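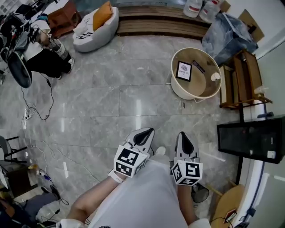

# 장비 구매·예산 FAQ (핸드헬드 그리퍼 수집 쪽)

9월 예산 마감 전까지 계속 고칠 문서. 같은 질문이 메신저로 자꾸 와서 일단 모아둠. 순서 없음. 빠진 거 있으면 라혜진한테 말해주세요. 댓글로 달면 제가 못 볼 수도 있음.

## 뭘 사는 예산인가요

손에 들고 쓰는 그리퍼 세트, 마커 큐브, 헤드셋, 배낭 쪽 전원이랑 케이블, 그리고 소모품. 로봇 팔은 여기 안 들어갑니다. 팔은 Org 과제 예산이고 담당도 다름(Paavo Pesonen). 팔 견적을 이쪽 시트에 넣으신 분 있던데 빼주세요.

책상, 의자, 모니터도 아님. 그건 총무 비품.

## 세트 하나가 정확히 어디까지예요?

왼손 오른손 한 쌍 + 큐브 한 쌍 + 손목 스트랩 + 충전기. 헤드셋은 별도 줄. 배낭도 별도 줄.

Diseso 견적서는 한 손 기준으로 단가가 찍혀 나옵니다. 그래서 수량 칸을 그대로 옮기면 반값이 됨. 작년에 한 번 그렇게 올라갔다가 반려됐고, 다시 결재 타는 데 한참 걸렸어요. 옮기기 전에 한 손인지 한 쌍인지 꼭 볼 것.

## 이번에 몇 세트 사나요

4세트. 그중 2세트는 바로 투입, 나머지는 예비랑 교육용. 더 달라는 팀이 있는 건 압니다. 근데 사람이 없으면 세트만 늘어나도 수집 시간은 안 늘어요. 인원 계획 먼저 주시면 그때 다시 얘기.

## 예비를 꼭 사야 해요? 그냥 고장 나면 고치면 안 되나요

고치는 동안이 문제. 손가락 쪽 부품은 Diseso에 재고가 있을 때도 있고 없을 때도 있고, 한쪽 손만 나가도 양손 작업은 전부 멈춥니다. 작업자는 와 있는데 장비가 없는 날, 그날 인건비가 그냥 나가요. Kieran Noonan이 상반기 중단 건 정리해 둔 시트가 있으니 결재 올릴 때 첨부로 쓰세요. 예비 왜 사냐는 질문은 그 시트 붙이면 대체로 안 나옴.

## 단가가 얼마인지 여기 적어주시면 안 되나요

안 적습니다. 견적이 환율 따라 계속 바뀜. 옛날 숫자 복사해서 쓰시는 분이 꼭 있어서. 최신 견적은 공유 폴더 안 "견적_현재" 하나만 보세요. "견적_최종", "견적_최종2"는 둘 다 옛날 거.

## 400만원 기준이 뭐죠?

건당 400만원 넘으면 비교견적 붙여야 함. 부가세 포함 금액으로 봅니다. 쪼개서 올리지 마세요. 같은 업체, 같은 달, 같은 품목이면 회계에서 합쳐서 봐요. 그냥 처음부터 견적 하나 더 받는 게 빠름.

비교견적 업체는 Diseso 말고 Kelwood에 요청하면 됩니다. Kelwood는 답이 좀 느린 편이고, 메일 제목에 품목명 안 쓰면 다른 부서로 가버림.

## 마커 큐브는 우리가 출력해서 만들면 싸지 않나요

싸긴 쌉니다. 해봤어요. 문제는 면이 조금만 안 맞아도 추적값이 튀는데 그걸 수집 다 끝나고 후처리에서 알게 된다는 거. 하루치가 날아감. 그래서 지금은 완제품으로 구매하고, 출력본은 연습용으로만.

코팅 종류 물어보시는 분 있는데 무광으로. 유광은 천장 조명 반사돼서 안 됩니다. Kalevi Pitkänen이 각도별로 찍어본 결과가 위키에 있음, 제목은 "cube glare". 한글로 검색하면 안 나와요.

큐브만 따로 추가 주문 가능. 단, 패턴 번호가 기존 거랑 겹치면 안 되니까 주문 전에 번호표 확인. 겹친 채로 두 사람이 같은 공간에 들어가면 난리남.

## 배낭이랑 케이블은 어느 항목으로 올려요

배낭 본체는 장비, 케이블은 소모품. 헷갈리는 건 배낭에 딸려 오는 케이블인데 이건 본체에 포함해서 장비로 올리면 됩니다. 나중에 따로 사는 것만 소모품.

케이블은 넉넉히 잡으세요. 제일 잘 망가지는 게 이거고, 단선인 줄 모르고 헤드셋 탓하다가 반나절 보내는 일이 많음. ㄱ자 커넥터로. 일자는 금방 헐거워져요.

## 작업 공간 쪽 비용은 누가 내나요
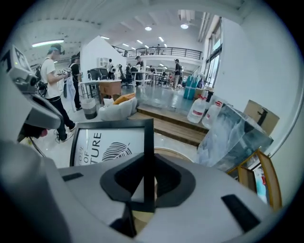

공간 비용은 반반입니다. Gremside 쪽 임대료랑 전기는 운영 예산, 우리가 바닥이나 가구를 바꾸는 건 수집 예산. 애매한 게 동선인데, 작업자가 책상 앞에 앉아서만 하는 게 아니라 돌아다니면서 하거든요. 헤드셋 쓰고 케이블 나온 배낭 메고 큐브 달린 기기를 가슴 높이에 든 채로 걸어가는 거라 통로 폭을 사람 몸 기준으로 잡으면 좁습니다. 배낭 두께까지 더해서 잡고, 그 때문에 가구를 옮기거나 빼야 하면 비용은 수집 예산으로 올리세요. 뒤에 사람이 붙어 다닐 때도 있으니 그 자리도 생각할 것.

멀티탭, 바닥 케이블 덮개는 안전 용품 항목. 수집 예산 아님. 안전 쪽이 승인 훨씬 빨라요, 거기로 올리세요.

## 수집용 소품(컵, 병, 액자 이런 거)은요?

소모품. 법인카드 써도 되고 영수증은 품목이 보이게. "잡화"로만 찍힌 영수증은 반려됩니다. 집에서 가져온 물건은 정산 안 돼요. 깨져도 보상 어려움. 가져오지 마세요 제발.

무거운 거, 액체 들어있는 거 쓰고 싶으면 Vittoria Sartori한테 먼저 물어보기. 그리퍼 손가락이 버티는 범위가 있어서 품목 목록을 따로 관리하고 있어요. 목록에 없는 걸 들다가 손가락이 휘면 수리비가 팀 예산에서 나갑니다.

## 중고나 대여는 안 되나요

대여는 됩니다. 단기면 대여가 나을 수도 있어요. 다만 대여 장비는 보정 이력이 안 따라오는 경우가 많고, 받아서 우리가 다시 보정하는 시간을 일정에 넣어야 함. 그 시간 안 넣고 "대여가 싸다"고 올린 계산이 제일 많이 틀렸어요.

중고는 헤드셋만 가능. 그리퍼 중고는 안 받습니다. 손가락 유격이 세트마다 제각각이라.

## 구매요청서 어떤 양식이에요

양식 781. 옛날 양식도 시스템에 아직 떠 있는데 그걸로 올리면 조용히 안 넘어갑니다. 반려 알림도 안 옴. 몇일 기다렸는데 소식 없으면 양식부터 확인하세요.

적을 때 주의:

- 품명은 견적서랑 글자까지 똑같이. 띄어쓰기도
- 용도 칸에 "연구용" 한 단어만 쓰면 되돌아옴. 어느 작업에 누가 쓰는지 한 줄
- 납품 장소는 Gremside로. 본사로 쓰면 택배가 본사 창고에서 잠듦
- 검수자는 요청자 본인 불가

## 납기는 얼마나 보면 되나요

그리퍼는 주문 제작이라 길고 큐브랑 스트랩은 재고 있으면 금방. 정확한 날짜는 견적서 하단 보세요, 매번 다름. 통관 걸리는 품목은 배터리. 배터리 들어간 건 본체랑 분리해서 주문하면 본체라도 먼저 옵니다. 합쳐서 주문하면 배터리 때문에 전부 묶여요. Diseso 담당자한테 "분리 발송" 이라고 명시할 것.

## 검수할 때 뭘 봐야 해요

박스 열자마자 전원부터 넣지 말고 시리얼부터 적기. 그다음 좌우 구분. 왼손만 두 개 온 적 있음(진짜로). 손가락 끝 패드 들뜬 데 없는지, 큐브 나사 안 헛도는지, 여닫을 때 걸리는 구간 없는지. 마지막에 짧게 하나 녹화해서 추적 끊기는지 확인.

문제 있으면 사진 찍고 그날 안에 메일. 검수 완료 눌러버린 다음에는 교환이 아니라 유상 수리로 처리됩니다. 급해도 완료부터 누르지 마세요.

## 유지보수 예산은 따로 잡나요

네. 따로. 패드 교체, 스트랩 교체, 보정 출장비. 스트랩은 위생 문제도 있어서 사람마다 하나씩 주는 걸로 바꼈고 그래서 작년보다 줄 하나가 늘었습니다. 출장비는 Diseso가 방문할 때만 발생. 원격으로 해결되면 무료인데, 원격 먼저 신청 안 하고 방문부터 부르면 청구돼요.

보증 연장은 아직 검토 중. 가격 대비 좋은지 모르겠음. Kieran이 상반기 수리 내역이랑 비교해 보는 중이고 결과 나오면 여기 추가.

## 저장장치, 서버도 이 예산인가요

현장에서 쓰는 외장 저장장치까지만. 서버랑 클라우드는 Org 과제. 근데 수집 세트가 늘면 하루에 쌓이는 용량도 같이 늘어나니까 구매요청 올리기 전에 Paavo한테 미리 한 줄 보내주세요. 지난번에 안 보냈다가 저장 공간 꽉 차서 오후 수집을 접었습니다.

외장은 같은 모델로만 사기. 섞이면 복사 속도 다 달라서 퇴근이 늦어져요.

## 예산 남으면 이월되나요

안 됩니다. 남을 것 같으면 미리 말해주세요, 소모품으로 돌릴 수 있음. 마감 직전에는 못 돌림.

## 누구한테 물어봐요

- 구매, 양식, 예산 시트: 라혜진
- 중단 기록, 수리 내역: Kieran Noonan
- 소품 목록, 그리퍼 하중: Vittoria Sartori
- 큐브, 추적, 보정: Kalevi Pitkänen
- 팔, 서버, Org 과제 전부: Paavo Pesonen

점심시간엔 답 늦어요. 급한 결재는 메일 말고 전화.

배터리 보관함 살지 말지는 아직 안 정해짐. 정해지면 위에 넣을게요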